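I've been selling notebooks out of a little corner store at Arai for seven years, and in March the landlord wants 615 dollars more a month (for the same drafty window!). So I've been thinking, over too much coffee, about whether I want a storefront at all. Chiharu Wada gave up hers at Lestard and swears she sleeps better, though she does miss the regulars, and I know I would too.
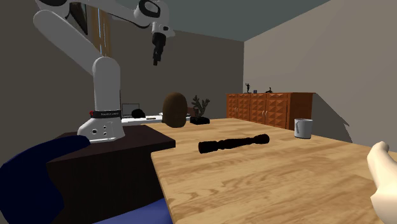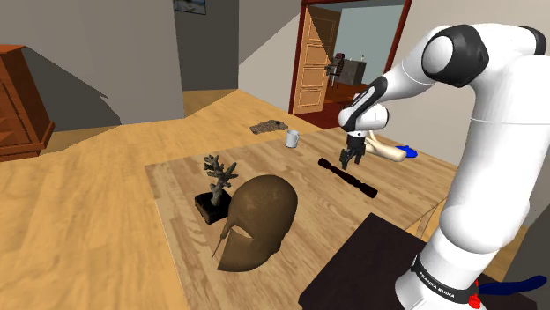
What I'm asking the landlord for

Two years at the old rent, and the right to leave early if the grocery next door goes dark.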